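Startseite / Seminarbedarf / Kooperationsspiele

Aron Teamkoffer 200

Der Aron Teamkoffer enthält Material für neun angeleitete Übungen zu Kennenlernen, Absprache und Vertrauensbildung. Er richtet sich an Bildungsträger, Verbände und Hochschulgruppen.
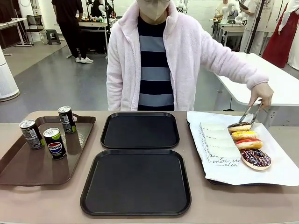
Für welche Gruppengröße ist der Koffer ausgelegt?
Vorgesehen sind sechs bis 24 Teilnehmende; größere Gruppen arbeiten mit dem Ergänzungssatz Goster.

Das Anleitungsheft umfasst 176 Seiten und wurde gemeinsam mit der Bildungsstätte Ruditz erarbeitet. 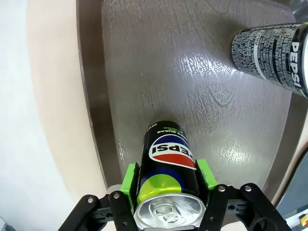
Jede Übung ist mit Zeitbedarf, Ablauf und Fragen zur Auswertung beschrieben. Seile, Augenbinden und Aufgabenkarten können einzeln nachbestellt werden - auch nach Ablauf der Gewährleistung.

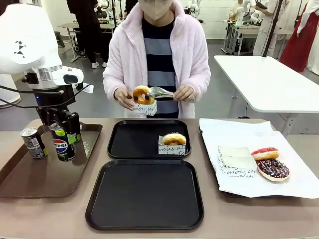
Die Auslieferung der aktuellen Auflage erfolgt ab Mai. Öffentliche Einrichtungen beziehen den Koffer auf Rechnung. Bestellnummer: 2124

© Abou Zeid Seminarbedarf | Kontakt | Nach oben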